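# About Zura

Zura is a small engineering firm in Tollstead. We investigate faults in two-armed robots that work in homes, laundries and shared kitchens, and we write the reports that owners, landlords and insurers ask for afterwards. We do not build robots and we do not sell them.

## How we started

The firm grew out of one failure. A two-armed unit had been set up to load a washing machine in a tight domestic room. During a run the right wrist stopped following its commands, held its last position for 2 seconds, then moved to the target in one step. The arm struck the edge of a shelf. Damage was limited to a finger pad and a cable clip, but the stop button was on the far side of the arms and could not be reached safely.

The supplier replaced the wrist. The fault came back after 70 cycles. We were asked to look at it and found a worn cable where it passed through the elbow. Each time the arm bent past a certain angle the signal dropped, and the controller treated the return of the signal as permission to carry on. The wrist had been sound all along.

That report was 723 lines long and most of it was log extracts. We write shorter ones now.

## What we do

- **Fault investigation.** We attend the site, secure the logs and repeat the motion at reduced speed.
- **Cable and clearance checks.** Loose leads are still the item we write up most often.
- **Nyanda.** Our logging tool. It records joint position, motor current and stop signals on one clock.
- **Unevik.** Our restart procedure for arms that have lost signal. No arm moves again until a person has confirmed its position by eye.

## How we work

We test in the room where the machine is used. A clear bench hides most of the problems we are called to – narrow gaps, hard corners, trailing flex, fabric that catches on a fingertip.
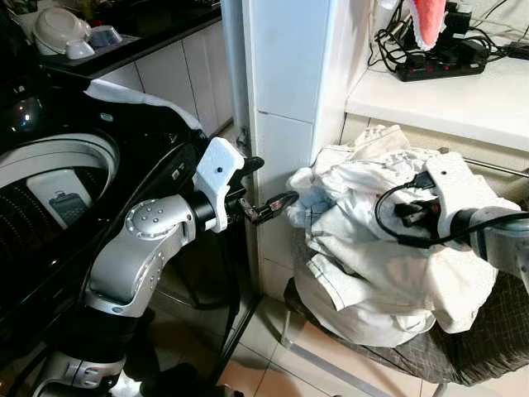
Both arms are logged even when only one is suspected. A fault in one often shows first as a delay in the other, and a report covering a single arm has to be done again.

Findings are graded by what could have happened, with the actual damage recorded separately. If we cannot reproduce a fault we say so, and the file stays open.

## Contacting us

If an arm has moved unexpectedly, cut the power at the wall and leave it where it stopped. Do not re-home it before the logs are copied – re-homing overwrites the last position on many controllers. Site visits outside Tollstead are booked from January.

Page last revised 12/12/23.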